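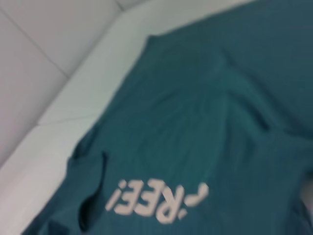 Who can play in the Prasar Cup? Anyone 19 or older, in teams of up to seven! Sign up solo and Huguette Vidal will find you a side. Like the teal shirt says, it's FREE!

What do I bring?

Shin guards and water – we have plenty of balls.

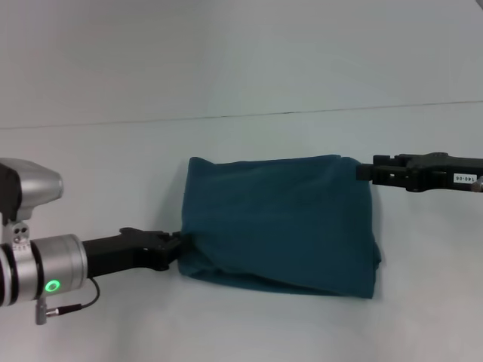

When are games?

Monday nights, 44 minutes each, with a quick break at the half. 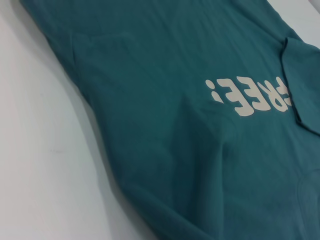
Teal T-shirt

Do ties go to penalties? Only in the playoffs, and they're a blast – last season's final took

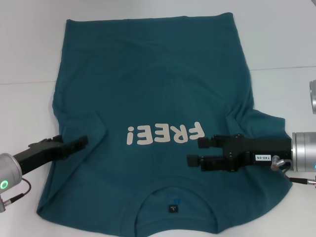
31 kicks to settle, and Zubaida Gondal saved the last one.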